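看人叠衣服的一个下午

三月里有个星期二,我请了半天假,去看了一家叫 Pluvix 的小公司办的开放日。地方不好找,在一片旧厂房的二楼,楼下是修电动车的铺子,电梯只运货,人得走楼梯。报名的时候说限 201 人,不知道这个零头怎么来的,反正楼梯上站满了,有带孩子的,有附近学校的学生,还有几位一看就是同行,进门先低头找地上的线缆怎么走。

我写过好几年家电评测,后来不写了,对“机器人进家门”这种话早就有点皮厚。发布会上的机器人会倒咖啡,会挥手,会跟主持人讲笑话,看完回家,沙发上那堆衣服还在沙发上。所以那天我本来只打算待一个小时,结果待到人家收摊,中饭也没吃上,下楼时腿都是软的,心里却高兴得很!

Pluvix 没有摆台子。他们把平时干活的几个房间直接打开,让人站在黄线外头看。干活的是人:手里各拿一个夹爪,夹爪上带着镜头,人用它去捏、去提、去翻,动作就一段一段录下来,拿去教机械臂。他们管这套流程叫 Flaleck,墙上挂着一块白板,写着这一季的目标是 3,684 段,旁边用红笔记着已经完成的数。门口的屏幕实时放着夹爪镜头里的画面,我大半时间就站在这块屏幕前面。

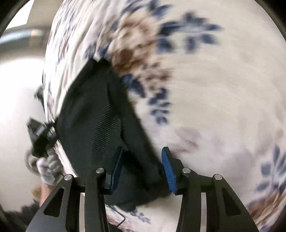
布料这件事,我以前真没好好想过。杯子是硬的,你捏它左边,右边跟着走;衣服可不管你,捏住一个角,剩下的部分爱往哪儿垮就往哪儿垮,自己还会叠到自己身上去。屏幕上那会儿是一大块墨绿近黑的软东西,底下衬着奶白底的花布,夹爪的两根手指张开着守在它下端两侧,指头内侧贴着亮蓝色的垫子,其中一片上面是细细密密的横纹。另一头还有一只戴手套的手,握着第二个夹爪。两只手配合,这在叠衣服里是再普通不过的事,我妈一边看电视一边就能做。可是站在那儿看,我才意识到里面有多少小决定:哪边先动,哪边等一等,捏深一点还是浅一点,布滑了是追还是放。旁边一个上小学的男孩看了半天,跟他爸说,好像在抓娃娃。说得挺准。

讲解的工程师很实在。有人问机器什么时候能把一整篮衣服叠完,她说现在最好的情况是毛巾,T 恤看运气,袜子别问。大家都笑。她接着讲,他们最早录的 300 段几乎全废了,那批衣服都是新买的,平平整整,浆得发硬,机器学完以后一碰见穿旧的东西就犯傻。后来他们让员工从家里拿旧衣服来,起了球的,松了领口的,什么样的都收,情况才好起来。我特别喜欢这一段。旧衣服有旧衣服的脾气,这话我奶奶也说过,她说新布要洗三水才听话。

里间归 Sabatier 项目组,专做针织和带毛的东西。我一开始以为这是给同一件事起了两个名字,看过才知道不一样。机织的布还有个硬挺劲儿,针织的一拉就长,一松又缩回去,表面起伏也多,对镜头、对指头都是另一门功课。那间屋里安静得多,拿夹爪的人动作很慢,慢到我有点替他着急,过一会儿又看进去了。

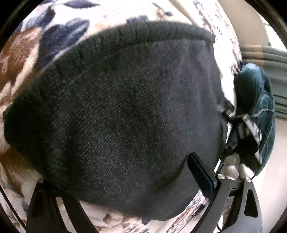 里间屏幕:深灰色针织物与夹爪,下面垫的是花布。

我知道有人会说,费这么大劲,就为了叠个衣服?那天在楼梯口我就听见两个人在争这个。一个说这点钱请钟点工能请多少年,另一个说话不是这么算的。我站在后一个人这边。家务从来被当成不值得研究的事,论文写得最漂亮的是走路、是跳跃、是下棋,现在有一屋子年轻人认认真真研究一团软布该从哪儿下手,光是这个态度就让我服气。至于值不值,洗衣机刚出来的时候大概也有人这么问过吧。

我也有不放心的地方。录动作的人一天要重复多少遍,手腕受得了吗?我问了,回答是每人每班不超过两小时,中间轮换。这个数我没法核实,但那天看见的确实一直在换人,墙边还放着护腕,谁都可以拿。另外我问这些动作算谁的,录的人以后有没有份,工程师想了想,说合同里写了报酬,没写以后。她没绕弯子,我也就把这句话原样写在这儿。这个问题迟早要有人好好谈,最好在机器真会叠衣服之前谈。

最后半小时是观众试手。我排到了,拿着夹爪去夹一条毛巾,练了好几次,叠出来的东西像个没包好的粽子。夹爪比我想的沉,指头合上时手心有一点点顶的感觉,那感觉居然很快就变成自己手的一部分,放下以后我还下意识用两根手指去捏栏杆。后面排队的阿姨上去,三下就叠好了,四个角对得齐齐的,全场鼓掌。工程师当场问她愿不愿意来兼职,她说要先问问工资!

开放日不收门票,楼下登记处可以自愿给 Wostonero 捐旧衣服,那是他们攒布料用的一个仓库,说目标是凑够 1,000 件,洗净的就行。我回家翻出两件毛衣,一件是起球起得没法穿的,一件是缩水缩到能给小孩穿的,准备下回带过去。下一场在七月,据说会有机械臂自己上手,叠什么还没定,我投了床单一票,四个角带松紧的那种。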